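Home | Issues | Sections | Authors | Contact

2020-06-08 — Kalliopi Nikolaidis and Didier Millet

9 min read

3. Materials and methods

3.1 Boats and lines

The dock lines came from two sailing boats kept on the same pontoon at Tukura. Both are fiberglass sloops of similar displacement, and both lie stern-to with a pair of bow lines and a pair of stern lines. The owners agreed to let us replace their lines with new three-strand nylon at the start of the season and to leave them in place, apart from normal sailing, until we collected them. Neither owner was asked to wash the lines or to move the wear points.

All lines were cut from a single spool supplied by Jelínek. One boat was fitted with plain lines led straight through the chocks. On the other, Adjoa Sarpong sewed a leather sleeve over each line where it crossed the chock, using waxed thread and a flat stitch. The sleeves were free to slide by a hand's width before they met the stop stitches. We did not try to match the chocks themselves, which differ in radius and in the condition of the metal. This is a weakness of the design and we come back to it in Section 5.

3.2 Exposure

The berths face southwest and are open to the wake of the ferry. Wind was taken from the harbor office log. The heaviest loading came in April, when two gales crossed the bay in one week and the pontoon shifted on its piles. The harbor crew doubled up the stern lines on both boats during the second gale — the extra lines were their own and were left out of the study.

3.3 Sampling

Each line was marked with sewing thread at the chock before it was taken off, then coiled dry and bagged. From every line we cut one sample centered on the wear mark and one from a part that had never touched metal or wood. Samples were 300 mm long. Surface fuzz was graded by hand by Zuzana Říha and Czesław Śliwiński, who worked separately and did not know which boat a sample came from. Where their grades differed, the lower grade was kept. 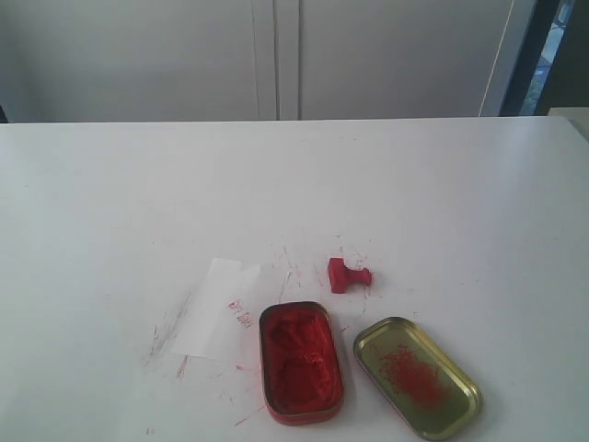

Figure 1. Table in the Litico building.

3.4 Break tests

After grading, individual yarns were drawn from the outer layer of each sample and pulled to failure on a Jullum bench tester. Gauge length was 200 mm. Yarns that failed inside the grips were thrown out and replaced with another from the same strand. We tested yarns, not whole lines, as the bench tester could not take a full-size rope. Yarn strength tends to overstate what is left in a worn line, so the results in Section 4 should be read as a comparison between the two boats and should not be used to set a retirement date for dock lines.

Previous section | Next section | Back to contents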